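Brendby Table Clearing Kit: read me first

Hi! I'm Titilayo Onuoha, and I look after the notes that ship with this kit. If you've just unpacked yours, or you're still deciding whether to get one, start here and skip the PDF for now (it's long, and half of it is about shipping labels).

What you get

Two hand-held grippers, a charging brick, a spare set of jaw pads, and a card with the download code for the recordings. The card is easy to throw out with the packing paper. Mercy Mohamedi did it twice while we were testing the box, so please look before you recycle!

The recordings are the part most people buy this for. There are 884 of them in the current release, all made by people working in ordinary home kitchens with the same grippers you're holding. The job is always some version of "there's stuff on the table, deal with it" – food, wrappers, cans, bags, whatever was left over. I wanted clutter, and I got clutter.

How a session goes

You hold one gripper in each hand and squeeze to close. The pads are ridged, which helps a lot with things that like to roll away. Soft food is harder than you'd think: squeeze bread like you'd squeeze a can and you'll leave a dent in it. My own habit is to open wide, come down over the thing, and close slowly until I feel it push back. 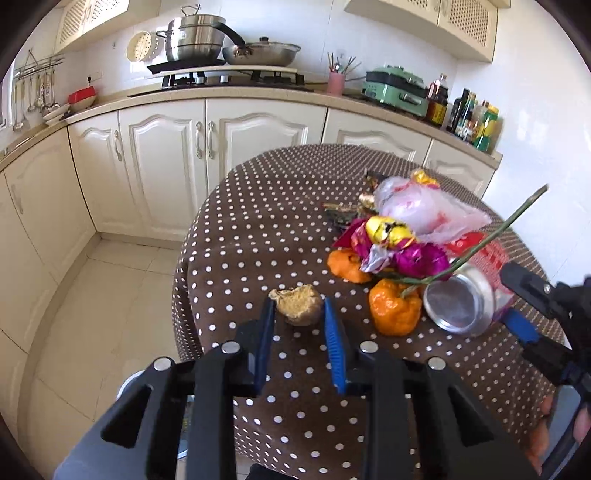
Can I use the kit with just one gripper?

You can record with one, but the sample scripts expect a left and a right file, so set single_hand to true in the settings before you start.

Mixed tables like the one with the peppers, the bread and the can on its side are my favorites, and I'd suggest you try loading one of those first. Soft stuff, hard stuff and crinkly plastic all in one place will tell you a lot about whether your setup is any good. Patterned tablecloths are in there too, polka dots included, and a model that only ever saw plain tables may have a rough time with them.

Things I'd fix if I could

The charging brick runs warm. The trigger is stiff for the first few hours and then loosens up. Thin plastic bags still slip if you grab them flat, so pinch a fold. Godfrey Athumani is working on a softer pad for the next batch, and I'll update this file when it's ready.

Storage and loading

Keep at least 2000 GB free if you want everything unpacked at once. If you don't have that, the loader can pull recordings in batches of 5 and clean up after itself. It's slower, but I ran it that way on my old laptop for weeks.

Questions about orders go to Faraji Rashidi at the Flamerville office. Bad files and weird timestamps come to me, with the recording number please.

Last edited 08/03/2026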